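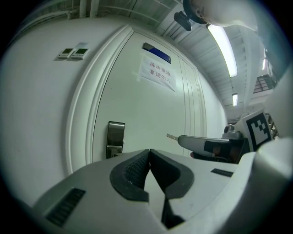 图1 库房门及门上告示

Veltus 面料样品与技术档案管理 季度工作例会纪要

日期：2018年4月25日
地点：Kusville 办公区小会议室
主持：Inès Collet
记录：Sumaiya Kodikara
出席：Inès Collet（技术部）、Tharushi Patwary（样品管理）、Lutfa Siddiqui（检测室）、Vasanthi Navaratnam（信息系统）、Sumaiya Kodikara（文控）
缺席：采购部代表，书面意见已于会前提交，并入第四项
分发：出席人员、采购部、生产计划组

一、上次纪要遗留事项

1.1 一月例会纪要经核对无修改，予以通过。

1.2 样卡尺寸统一。Tharushi Patwary 报告，新样卡模板已启用，旧模板停止领用。旧样卡不重新裁切，随下次借阅逐份更换。本项关闭。

1.3 色牢度报告与样品编号不对应的问题。Lutfa Siddiqui 说明，不对应的记录集中在编号规则变更前后，原因是检测申请单沿用了旧的季节代码，而样品标签已改用新代码。检测室已在申请单上增加“原编号”栏。历史记录尚未修正，转入本次第二项讨论。

1.4 Trendavari 系统打印标签偏移。Vasanthi Navaratnam 报告，偏移由打印驱动中的纸张定义引起，已改为自定义纸型。Patwary 确认近期打印的标签位置正常，但条码右侧静区仍偏窄，个别扫描枪需重复读取。本项保留，由信息系统继续调整。

二、编号规则与历史记录修正

2.1 Kodikara 介绍了编号规则修订稿。现行编号由品类、季节、流水号组成，版本信息写在备注栏，检索时无法作为条件。修订稿在流水号后增加一位版本字母，首版为A，同一组织结构仅改变后整理工艺的，版本字母顺延；改变纱支或经纬密的，另取流水号。

2.2 Siddiqui 提出，仅改变染色批次的样品不应升版，否则同一品种的检测数据会分散在多个编号下，不利于比较。会议同意，染色批次作为独立字段登记，不进入编号。

2.3 Navaratnam 提出，字母I和O在标签小字号下易与数字混淆，建议跳过。会议同意。Q是否一并跳过，意见不一，Collet 决定保留Q，理由是实际升版次数很少达到该位。

2.4 历史记录修正范围。经比对，Trendavari 中样品编号与检测报告编号不一致的记录共292条。其中可由规则直接换算的，由系统批量处理；不能直接换算的，须调出实物样卡，核对组织图、克重和原申请单后人工修正。

2.5 批量处理前的备份方式。Navaratnam 建议导出整表并另存检测附件索引。附件本身不导出，因附件路径以内部序号而非样品编号生成，修改编号不影响链接。Kodikara 要求在测试环境中先行验证这一点，并保留验证记录。

2.6 修正后的记录须保留旧编号，旧编号字段只读，可检索。纸质报告不重新签发，在首页右上角加盖更正章并手写新编号，由检测室签字。

2.7 决定：编号规则修订稿按上述意见修改后发布；发布前产生的新样品仍用现行规则，不提前试用。

三、库房环境与存放条件

3.1 Patwary 通报温湿度记录。库房温度控制设定值为21摄氏度，本季度温度曲线平稳。相对湿度在雨季前段有数次短时升高，均出现在集中入库当日，与开门时间较长吻合，但现有数据不足以排除除湿机排水不畅的影响。

3.2 Siddiqui 指出，目前记录仪置于入口一侧，读数受开门影响较大，不能代表内侧货架的条件。对羊毛和蚕丝类样品而言，内侧货架的湿度更有参考意义。她建议增设一个记录点，放在内侧中层，与现有记录点同步采样。

3.3 会议讨论了采样间隔。间隔过短，数据量大且复核不便；间隔过长，短时波动不能反映。确定两个记录点采用相同间隔，沿用现行设置，运行一个季度后再评估。

3.4 羊毛样品防虫。现用驱虫片对部分金属光泽涂层有轻微影响，检测室在一份留样上观察到涂层变暗，尚未确认因果关系。在确认之前，涂层类样品与放置驱虫片的货架分开存放。Siddiqui 将安排对照放置试验，试样取自同一匹布，一组与驱虫片同箱，一组单独密封，其余条件相同。

3.5 折叠与悬挂。针织类样品长期悬挂后长度方向有伸长，影响尺寸复测。会议确认针织类一律平放，不得悬挂；机织类大样可卷绕存放，卷芯外须加无酸纸。起绒类样品平放时绒面朝上，层间不加压。

3.6 深色与浅色样品混放引起的沾色。Patwary 报告一例，为靛蓝样品与本白样品同袋存放所致。受影响的本白样品已标注“仅供组织参考”，不再用于比色。今后靛蓝及硫化染料样品单独装袋，袋面注明染料类别。

3.7 出入登记。进入库房须由样品管理人员陪同，登记内容包括姓名、部门、事由、进出时间。Collet 要求生产计划组遵守该规定，临时查看样品也应先提申请。登记簿仍用纸本，不并入 Trendavari。

四、货架改造与 Partington 报价

4.1 Kodikara 介绍 Partington 提交的货架方案。方案为可调层板结构，立柱沿用现有固定点，不另行打孔。层板承重按满载样箱计算，报价文件中附有计算书。

4.2 采购部书面意见：报价有效期内须作出答复；付款条件中的预付比例高于公司通行做法，建议协商；交货期自图纸确认之日起算，而非自订单之日起算，应在合同中写明。

4.3 Patwary 对层高提出意见。方案中的标准层高可放置现用样箱，但取箱时手部空间不足，需将箱体先向外拉出一部分再抬起，最上层操作不便。她要求层高增加一档，相应减少一层。由此造成的容量减少，可由清理超期样品弥补，见第五项。

4.4 Siddiqui 询问层板表面处理方式。方案中只写“喷涂”，未注明涂料类型，也无挥发物资料。涂层挥发物可能影响浅色样品的黄变评定，检测室要求供方提供涂料的技术资料，并在安装前提供一块层板样件，用于密闭箱黄变试验。

4.5 Navaratnam 提出，货位码须在安装前确定，以便与标签同时制作。货位码由排、架、层组成，不含箱号；箱号单独编码，箱体移动时仅更新其货位字段。会议同意。层号自下而上编排，将来加装顶层时不需重编。

4.6 安装期间的样品周转。会议比较了整体搬出与逐排施工两种方式。整体搬出工期短，但临时存放地点没有温湿度控制；逐排施工工期较长，粉尘控制要求较高。会议倾向逐排施工，施工排两侧加防尘膜，相邻货架上的样箱加盖。供方须在施工方案中写明清洁方式，不得使用压缩空气吹扫。

4.7 决定：方案原则同意，待层高修改、涂料资料及样件试验结果齐备后再下订单。付款与交期条款由采购部协商，不需再经本会讨论。

五、超期样品清理

5.1 Patwary 提出待清理清单草稿。筛选条件为超过保存期限、无在产订单、最近两季无借阅记录，三项同时满足。

5.2 Collet 询问客户指定留样是否已剔除。Patwary 答复，清单按系统内“留样类别”筛选，客户指定留样不在其中；但早期录入的样品该字段多为空白，须逐份核对合同附件。会议要求在核对完成之前，字段空白的样品一律不得处理。

5.3 处理方式。可用于内部培训的剪取小样后注销；含客户专有图案的须破碎后交回收单位，并取得处理凭证；其余按一般纺织废料处理。注销记录保留在 Trendavari 中，状态改为“已注销”，不删除。

5.4 Siddiqui 建议对拟注销的标准比色样另行评审。部分旧比色样虽已超期，但仍被检测室用作仪器漂移的比对参照。会议同意由检测室在清单上标出需保留者，转入检测室自行保管，保管责任同时转移。

5.5 注销审批须有样品管理、技术部两方签字。涉及客户资料的，增加文控签字。

六、借阅与归还

6.1 借阅期限维持不变。逾期未还的，Trendavari 自动发送提醒。Navaratnam 报告，目前提醒发送至申请人，申请人调岗后邮箱仍有效，提醒无人处理。改为同时发送至申请人所在部门的样品联系人。

6.2 归还检查。Patwary 报告有样品归还时已被剪取而未登记的情况，剩余面积不足以进行复测。会议确认，剪取须事先注明尺寸和用途，剪取后剩余面积不得小于检测室规定的最小试样面积。归还时由双方当面检查并签字。

6.3 关于外寄样品。外寄一律使用副样，不得寄出主样。没有副样的，由技术部判断是否补制。寄件单号登记在借阅记录中，不单独建表。

6.4 盘点方法。Kodikara 提出半年盘点由抽查改为涂层类100%核对，其他品类仍按抽样进行。理由为涂层类单价高，且本季度存放位置有调整。Patwary 表示人手可以安排，但须避开打样高峰。会议同意，具体时间由样品管理确定后通知各部门。

6.5 盘点时同步检查标签状态。标签褪色、翘边或条码不可读的，当场记录，盘点结束后统一重印，不在盘点过程中更换，以免实物与清单在核对期间发生变动。

七、Trendavari 系统变更

7.1 Navaratnam 介绍待上线的变更内容：版本字母字段、染色批次字段、旧编号只读字段、货位码格式校验、逾期提醒抄送。以上变更合并为一次上线，停机时间控制在8小时以内，安排在非工作时段。

7.2 停机期间的出入库以纸质单据登记，恢复后由样品管理补录，补录人与原登记人分开签字。

7.3 权限调整。检测室账号增加对染色批次字段的写入权限，取消对留样类别字段的写入权限。Siddiqui 无异议。生产计划组账号仍为只读。

7.4 回退条件：上线后如发现旧编号检索失效，或检测附件链接断开，即行回退。其他问题按一般缺陷登记处理。

八、行动项

8.1 修改并发布编号规则修订稿。责任人：Kodikara。
8.2 在测试环境验证批量换算及附件链接，提交验证记录。责任人：Navaratnam。
8.3 对不能直接换算的历史记录调样核对。责任人：Patwary，Siddiqui 配合。
8.4 增设内侧记录点，检查除湿机排水管路。责任人：Patwary。
8.5 驱虫片与涂层样品对照放置试验，出具试验记录。责任人：Siddiqui。
8.6 向 Partington 索取涂料技术资料及层板样件，并转达层高修改要求。责任人：Kodikara。
8.7 协商付款与交期条款。责任人：采购部。
8.8 核对留样类别为空白的样品，更新清理清单。责任人：Patwary。
8.9 在清理清单上标出需保留的比色样。责任人：Siddiqui。
8.10 调整标签条码静区，提供打印样张供扫描测试。责任人：Navaratnam。

九、其他

9.1 Siddiqui 通报，检测室标准光源箱灯管即将到更换时间，更换后需预烧并重新核查照度，期间目视评级暂停，急件请提前送检。

9.2 Kodikara 提醒，各部门提交会议材料时使用现行文件编号，本次有两份材料仍带旧页眉，已退回更正。

9.3 下次例会时间另行通知。层板样件试验结果如提前取得，以邮件传阅，不另开会。

纪要如有更正意见，请以书面形式交文控 Sumaiya Kodikara，并注明条款号。

审核：Inès Collet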